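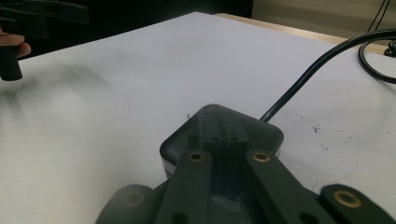 Flitdale Adult Learning Programme: Interim Report to the Haltberg Fund

Reporting period: September to year end
Submitted 9th January by Siiri Rimkutė, Programme Manager

1. Summary

The programme is on course to meet the main conditions of the grant. Enrolment has passed the target set out in the original application, and eight of the nine planned courses have opened. The remaining course, bookkeeping for sole traders, was held back when the appointed tutor withdrew in the second week of term. A replacement has been found and teaching will begin next month.

Spending is slightly below forecast. Most of the difference relates to tutor fees for the delayed course and will be taken up in the next period. No transfer between budget headings is requested.

2. Enrolment and attendance

A total of 618 learners enrolled during the period, against a target of 525. Evening English and basic mathematics remain the largest courses and both have waiting lists. Demand for family history was lower than expected, and the two groups originally planned have been combined.

Attendance held up well until the last fortnight of term, when bad weather affected learners travelling from Pukell and the upper valley. The final bus leaves before the later classes end. From the start of the new term those classes will begin half an hour earlier, an arrangement already discussed with the tutors concerned. The effect on learners who come straight from work will be reviewed at half-term.

Forty-minute advice sessions were offered to all new learners. Take-up was good among those enrolling for the first time and poor among returners, many of whom felt they already knew which course they wanted. Yuto Miyazaki is preparing a shorter version for this second group.

3. Premises and equipment

The ground floor rooms have been in full use since September. Redecoration was completed before the start of term and the heating has been rebalanced, although the north room is still slow to warm up on winter evenings. The contractor has been asked to return.

Light wooden tables are in use and white boards can be laid over them for practical work. The grant also met the cost of new shelving, two hearing loops and a replacement front door. The door was delivered in the wrong size and had to be reordered - the supplier bore the cost.

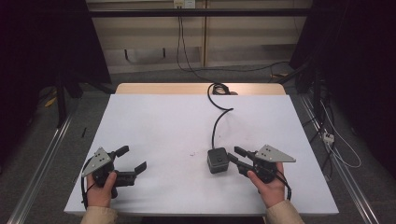
4. Staffing

Ott Stankevičius joined as enrolments officer at the start of the period. Wulan Manurung has taken over the English courses and has rewritten the placement test, which now takes nearly 25 minutes less to mark per group. One sessional post in mathematics is vacant.

5. Risks and next steps

The main risk is the lease, which falls due for renewal in the summer. The landlord has indicated willingness to renew, but terms have not yet been received in writing. Uldis Avotiņš is leading these discussions and will notify the Fund as soon as a draft is available.

Priorities for the next period are the opening of the bookkeeping course, the appointment of a mathematics tutor and the learner survey. A financial statement is supplied separately.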